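Dedthorpe Hostel - bedding and linen FAQ

Updated May. Short answers, we're busy. Anything missing, ask Njål at the desk.

Do I need to bring sheets?
No. Fitted sheet, pillowcase and duvet are on the bed when you arrive. Towels are extra - ask at the desk.

Can I use my own sleeping bag?
Sorry, no. Sheet liners fine.

What sizes are the beds?
Singles at Dedthorpe, mostly doubles over at Tredgate. Mattresses are 2,000 mm long in both. If your tall, ask for a bed with no footboard.

How often do you change things?
Between every guest. Longer stays, once a week - leave the used stuff in the corridor before 10am and pick up a fresh set.
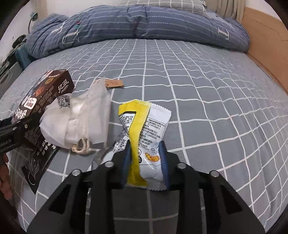 Can I eat in my room?
Dry snacks in a packet, yes. Hot food and anything with sauce, kitchen only please. Crumbs - shake the sheet out of the window, not onto the carpet.

I spilt something. What now?
Tell us the same day. Cold water, no scrubbing. We don't charge for ordinary stains. Ruined duvets are 175 kroner.

Are the duvets feather?
No, all synthetic now. Moen does our laundry and they use unscented powder, so should be ok for most allergys. Extra pillow on request.

Left something in the bed?
Ring and ask for Sverre Lundgren. Lost property kept one month, then it goes.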